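**Omport hand-held grippers: buy the pair or rent through Dalta?**

We need demonstrations of household jobs, mostly bed making and folding, to train a two-arm robot. Dalta rents the Omport pair at 118 a week. Buying is 2,000. I've had a rental pair for 4 days and want to hear from longer-term users before I commit.

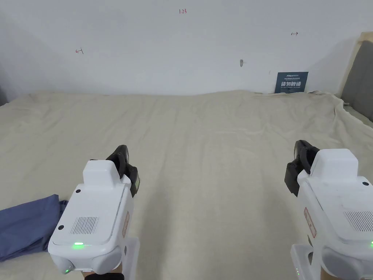 *Omport pair over the bed, green lights on, blue cloth still folded at the left.*

My main worry is thin fabric. Do the ribbed fingers keep hold of a sheet, or do I need other tips? Also, how do your wrists cope?

**soscombe_lab**

We bought ours in February and have logged 600 takes, nearly all laundry. The standard fingers are fine on towels. For a flat sheet, push down a little, close, then lift. If you come in level you'll miss the fabric half the time. We stop for a break every half hour because the handles get tiring.

Check the terms on your rental. Ours let us put part of the fee towards the purchase.

**pegbag**

Just rent. You'll be bored of it by summer.

**Quintela_user**

I use the Quintela set, so I can't speak for Omport's fingers. With any of them, do your sums on weeks of use. At your prices, buying only pays after the seventeenth week.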